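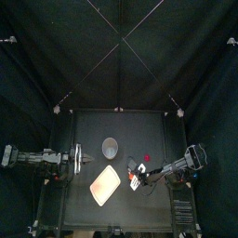
Two arms sharing one table need one clock before they need anything else, according to Lech Adamczyk, and he has been repeating it to anyone in the Bratwood lab who will stand still long enough. Wing-sze Kwok laughs when I bring it up. She heard it in her first week, wrote it on a sticky note, ignored it for a month and then spent the next two years building the software that makes it true.

That software is called Vesach, and I've wanted to write about it ever since I saw it running. It sits between the programs that decide what a pair of robot arms should do and the motors that do it. It takes in camera pictures and joint readings, gives every one of them a time, hands them to whatever is doing the thinking, and then turns the decisions that come back into smooth motion. Written down like that it sounds like plumbing, and Kwok is perfectly happy with the word.

"I love plumbing," she says. "Somebody has a wonderful idea about grasping and they try it on the arms and it's jerky and bad, and they go home thinking the idea was bad. Half the time the idea was fine! The picture it was looking at was old."

How old is the part that got me. The motor loop at Bratwood runs 1000 times a second. The cameras deliver 30 pictures a second. The model that picks the next move is slower than either, and on a heavy day its answer used to arrive 200 milliseconds after the picture it was based on. In that time an arm moving at a decent pace has gone somewhere else, so the answer is correct for a place the arm has already left.

Vesach deals with this by asking the model for a short run of moves into the future, each with its own time attached. When the run comes back late, the front of it is thrown away and the arm joins in at the moment that matches the present. The next run is blended into the last one so there is no bump at the join.

"The throwing away was the hard part to sell," Kwok says. "People feel they paid for those moves. They want to use them. I had to show them two plots, one with the old moves kept and one with them dropped, and the first one looks like a saw."
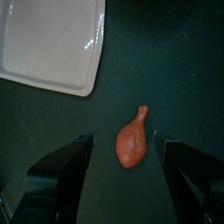
Why not just make the model faster?

Making it faster helps for a while, and then someone uses the spare time to run a bigger model, so the delay comes back and the software has to cope with it either way.

Kwok has watched that happen with every computer upgrade so far, and she doesn't mind. Bigger models are fun. What she minds is software that assumes the delay is a fixed number, tuned by hand by a person who has since moved to another project. Vesach measures the delay on every cycle and writes it down.

The wrist cameras gave her the most trouble. A fixed camera sees an arm slide across its view, and if the time on the picture is slightly off, the mistake is small. A camera that rides on the arm moves with it, so every error in time turns into an error in where things are. She tells me about an afternoon in March when the fingers kept closing to the same side of a toy drumstick, over and over, and the whole group was convinced the camera was mounted crooked. Bereket Kumsa took the mount off, measured it, put it back on and measured it again.

"The mount was perfect," she says. "We were stamping the picture when it reached the computer. We should have been stamping it when the shutter opened. I fixed one line and the drumstick problem was gone, and Bereket didn't speak to me until dinner."

The tests are built around small things like that: a tray, a cup, some toy food. Set the item in the tray, move the cup, hand something from one arm to the other. I asked whether she ever wished for something grander on the table. She doesn't. A toy is cheap, it has an awkward shape, and when a grasp fails you can try it again right away. 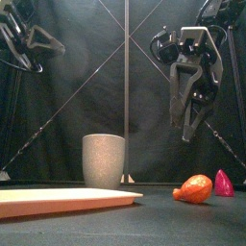

Two arms also bring the question of who gets the middle. Early versions of Vesach answered it with a wall, an invisible one down the center that neither arm could cross. It was safe and it was terribly dull, because a handover needs both of them in the same spot. The version running now treats the space as something an arm books ahead of time. Each arm's future moves are checked against the other's, every 5 milliseconds, and if the two would come too close the one with less to lose slows down.

Less to lose? Kwok grins at this and pulls up the code, and it is delightfully short. An arm holding something outranks an arm with open fingers. An arm on its way home gives way to everybody. If they are equal, the left one waits, and there is a comment beside that line that reads "sorry, left."

"We tried to be clever with it," she says. "Felicja had a version with costs and weights and it was beautiful on paper. Then the arms would both slow down and both speed up, like two people in a hallway. A silly rule that always gives the same answer beat it."

Felicja Kalinowski, who joined us partway through with a mug of tea, defends her version a little. She thinks it will come back once there are three arms, where "left waits" stops making sense. Kwok says that's fair and that she will happily delete her own code on the day.

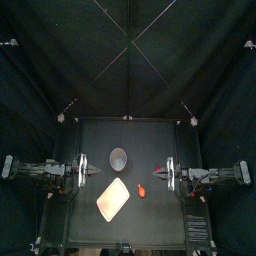 The piece I would steal for my own work is the replay. Everything that goes into Vesach is recorded with its time, and the recording can be fed back in at a desk with no arms attached. The same code runs, with the same late pictures and the same slow answers, and it makes the same decisions. Kwok showed me a stumble from the week before. She stopped it, stepped backward through it, changed one setting for the blend and ran it forward again, and the planned path smoothed out on the screen while I sat there making pleased noises.

She is careful about what that proves. A replay can tell you what the software would have asked for. It can't tell you what a cup would have done if it had been nudged a different way, so the change still has to be tried on the table.

Getting to exact replays took longer than the rest of the project put together. Any place where the code peeked at the computer's own clock had to go. So did a random number in a library for the grippers, which Tekle Araya tracked down after everyone else had given up. There is now a check that refuses any new code that asks for the time directly. It has caught Kwok twice.

Next on her list is calibration, meaning the step where the cameras and the arms agree on where everything is. At the moment a person starts it by hand, and people forget. She wants Vesach to notice the drift by itself, by comparing where a fingertip should show up in each camera with where it does, and to raise a flag before anyone wastes a morning on it. A first try is already on a branch under the name Górecki. It raises far too many flags, she says, and she was heading back to it when I packed up my recorder.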